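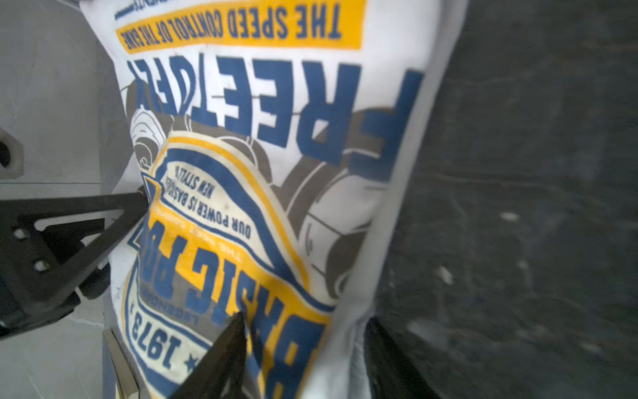

Does a Trummer arm let go of the load when the e-stop is hit?
It depends on the gripper – the stock one holds, the Clorlow one opened on us with a shirt in it.

ftoprak
Posted 2021-09-11
Firmware 184. Three stops out of 200 picks and the fingers opened every time. Support says "expected behavior." I don't buy it. The manual says it holds.

randari_fan
Which manual? Mine says it holds on power loss. A stop isn't a power loss.

ftoprak
Page 3, both cases. Signed, Fadime Toprak, who can read.

g_xenos
I'd bet on a loose air fitting before firmware. Did anyone check?

ftoprak
It's electric. No air.

g_xenos
OK, my mistake. Still don't trust "expected." What about straps? Cloth is easy.
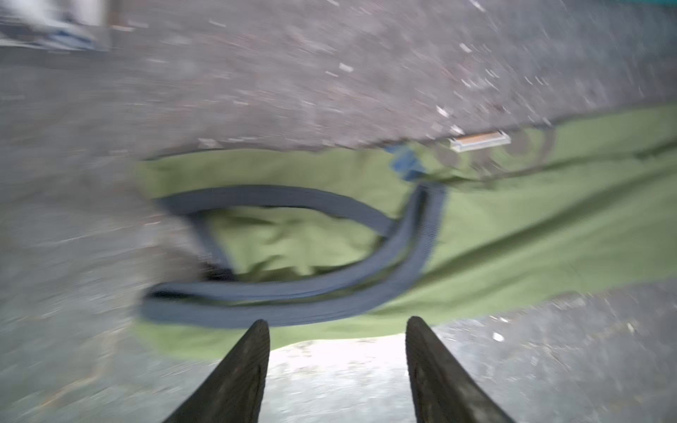
Green bag with the gray-blue strap, fingers open

hevent_mike
So it dropped a shirt. Who cares?

g_xenos
Put a full bag over somebody's foot and ask again.

hevent_mike
Then don't stand under it. Opening can be safer if a hand is caught.

ftoprak
Fine, but then print that in the manual. I'm keeping people back from the arm until I get an answer in writing.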